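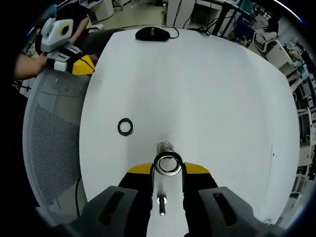 Buying a used washing machine is asking for trouble, according to one reader in Drostham, and anybody with sense gets a new one and keeps the receipt. I got that note back in January and I've been arguing with it in my head ever since, usually while folding towels.

So let me argue out loud. My last new washer cost me 600 dollars and quit after 2 years. The one before it came secondhand from a lady across Clisbridge, and it ran the whole time my kids were in school (and my kids played soccer, in mud, constantly). It had two knobs and a lid. When the lid switch went, I bought the part for pocket change and put it in myself before dinner!

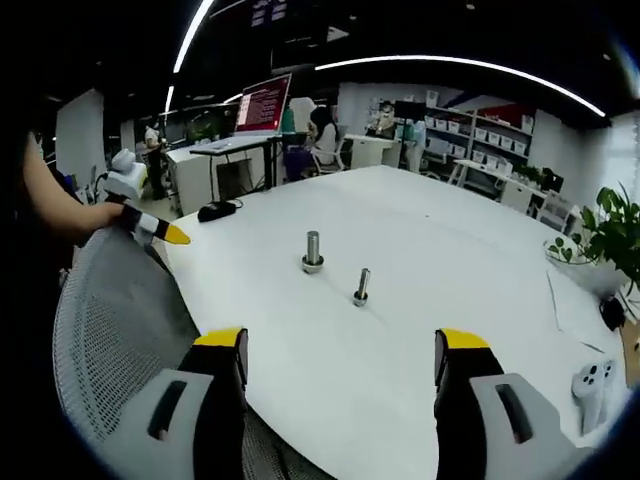 The new one had a panel with so many settings I never learned half of them, and when it died the repair guy wouldn't even open it up. He said the board alone would run me close to what I'd paid. I stood there in the laundry room feeling like a sucker.

What bugs me is how normal we've let this get. We'd never put up with a front door that lasted two years. I'm not saying everybody should go digging through the classifieds. I'd just like to see stores tell you, right there on the tag, how long they'll keep selling the parts. Put that next to the price and I'd happily pay more.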